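Unterwegs > Städte und Plätze > Melach

Oktober | Text: Redaktion

Die alte Wasserkunst von Melach steht mitten auf dem Gilmontplatz, und trotzdem laufen die meisten Tagesgäste daran vorbei, weil sie zum Schloss wollen. Mechthild Bachmann kann das nicht fassen. Seit Jahren führt sie Gruppen durch die Stadt, und bei ihr beginnt jeder Rundgang am Turm, egal wie das Wetter ist. "Ich brauche da keine Einleitung", sagt sie. "Ich schließe unten auf, die Leute schauen durch das Treppenauge nach oben, und dann sind sie erst mal still."

108 Stufen sind es bis zur Galerie, die untersten aus Sandstein und ziemlich ausgetreten, der Rest aus Eichenholz. Der Eintritt kostet 2 Euro, Kinder gehen umsonst mit. Einen Aufzug gibt es nicht, und Bachmann findet, dass man ihn auch nicht vermisst, solange man sich Zeit lässt. Auf halber Höhe liegt die Brunnenstube mit dem kupfernen Hochbehälter. 3.000 Liter fasste er, und von dort lief das Wasser mit eigenem Gefälle in die Häuser rund um den Platz. "Da bleiben wir immer viel zu lange hängen", sagt sie und lacht. "Ich erzähle dann von den Röhrenmeistern, die nachts mit der Laterne die Leitungen abgegangen sind und gehorcht haben, ob es irgendwo zischt. Mit dem Ohr am Pflaster! Ich finde das bis heute großartig."
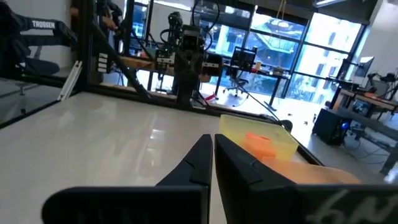 Die Leitungen selbst waren durchbohrte Kiefernstämme. Ein Stück davon liegt in der Brunnenstube auf zwei Böcken, man darf es anfassen, und Bachmann besteht sogar darauf. "Stecken Sie mal den Arm rein, sage ich immer. Man spürt innen noch die Rillen vom Bohrer." Gefunden wurde der Stamm beim Neupflastern der Rüegg-Gasse, ein paar Schritte hinter dem Turm, keinen Meter tief unter der Straße. Andere Stücke waren so morsch, dass sie beim Heben zerfielen -- dieses eine hat gehalten.

Oben auf der Galerie wird es eng. Mehr als ein Dutzend Leute will Bachmann dort nicht gleichzeitig haben, größere Gruppen teilt sie und geht dann eben zweimal hinauf. Wer Glück mit dem Wetter hat, sieht über die Dächer bis zu den Weinbergen, und gleich unter einem liegt der Platz mit seinem Sternmuster im Pflaster. "Das Muster erkennt man von unten überhaupt nicht! Da stehen Leute mitten im Stern und fragen mich, wo er ist." Am liebsten geht sie kurz vor 18 Uhr hinauf, wenn die Marktstände abgebaut sind und unten die Stühle vor den Lokalen zurechtgerückt werden. Dann läutet es von der Stadtkirche herüber, und man steht fast auf Höhe der Glocken.

Auf die Frage, was man in Melach sonst noch sehen sollte, kommt sie ins Schwärmen und springt von einem zum anderen. Der Laubengang am Fischmarkt, unbedingt von der Schattenseite her. Der kleine Hof hinter der Apotheke mit dem Feigenbaum. Das Kino Atar mit seinem gekachelten Foyer, das auch nachmittags offen steht und wo man einfach hineingehen und schauen darf. "Und dann der Brunnen davor, der mit den beiden Fischen, der wurde früher von unserem Turm gespeist. Wenn man das weiß, geht man den Weg dorthin ganz anders. Man läuft ja praktisch über der alten Leitung."

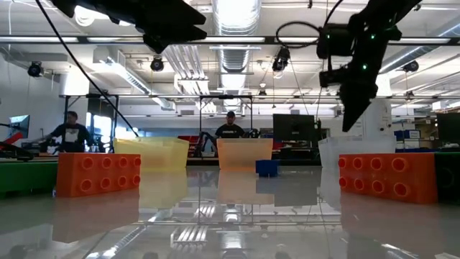 Eine Teilnehmerin vom Vormittag wandte ein, ihr sei die Treppe im oberen Teil doch recht steil vorgekommen, und sie hätte das gern vorher gewusst. Gelohnt habe es sich trotzdem, und beim nächsten Mal wolle sie ihre Schwester mitbringen, allerdings in anderen Schuhen.

Bachmann nickt dazu. Die letzten Stufen sind wirklich hoch, man hält sich dort besser am Seil fest, das an der Wand entlangläuft. Wer nicht hinaufsteigen mag, bleibt in der Brunnenstube oder setzt sich unten auf die umlaufende Steinbank, die bis in den Abend Sonne hat. Auch von dort lässt sich einiges entdecken: die Steinmetzzeichen links vom Portal zum Beispiel, und etwas höher die eiserne Klappe, durch die früher der Wasserstand gemeldet wurde. Bei voller Höhe hing eine weiße Fahne heraus, bei niedriger eine rote, und dann durfte niemand mehr Wäsche waschen.

Gerade hat sie im Stadtarchiv die Rechnungsbücher der Wasserkunst vor sich, mehr als 1.000 Seiten in einer Handschrift, an die sie sich erst gewöhnen musste. Talg für die Pumpen steht darin, Leder für die Ventile, Bier für die Gesellen. "Sehr viel Bier", sagt sie. "Ich bin noch lange nicht durch, aber zwei, drei Geschichten habe ich schon in den Rundgang eingebaut." Im Winter bleibt die Galerie bei Eis geschlossen, die Brunnenstube ist dann weiterhin zugänglich. Treffpunkt ist immer das Portal auf der Platzseite.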